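Tuko opens sorting room for cutlery and small kitchen things

The association Tuko has opened a sorting room in the former bakery at Prandau, where residents can bring kitchen things they do not need anymore. The room began to work in January, and already in the first month almost 500 items were received at the counter.

The idea came from Margus Priedītis, who manages the reuse program of the association. According to him, furniture and clothes have had their place in the town for a long time, but small things were always a problem. People clean out a drawer, find forks, spoons, sticks, lids and plastic packages mixed together, and in the end the whole drawer goes to the trash.

"A fork can serve for 20 years more," said Priedītis at the opening. "It is a pity to throw it away only for the reason that it was lying together with other things."

The work is organized in a simple way. Visitors leave their things at the counter, where they are put into large bins without any order. After this the content is divided: metal cutlery goes for washing, plastic goes to recycling, and the things which can not be used are taken by the company Flillus, which also pays the rent of the room for the first 2 years. Clean cutlery is packed in sets and given to families who have recently moved to the area. The cafe Kobzar, which is on the same street, has asked for 130 forks for its summer terrace and will receive them when the washing is finished.

Not everything is accepted. Sharp knives must be wrapped in thick paper and given separately into the hands of the employee. Broken glass, electric devices and food packages with remains of food are not taken. The association asks also to not bring the things in closed bags, as opening them takes much time.

The mixed bins are the slowest part of the work. A fork can lie near a thin stick and a piece of clear plastic, and each of them has to go to a different place.

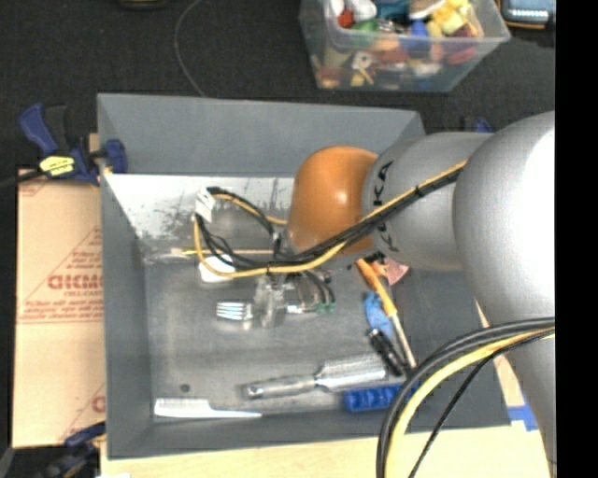

Melaniia Stasiv remarked that she would be glad to bring her grandmother's spoons, but that the opening hours are not comfortable for people who work until evening, and she asked if the counter could stay open at least once a week until eight. Priedītis answered that later hours are being discussed and that the decision will be announced on the door and on the page of the association.

For now the room receives things from ten in the morning until four in the afternoon. The entrance is from the yard, and it is possible to stop there with a car for unloading.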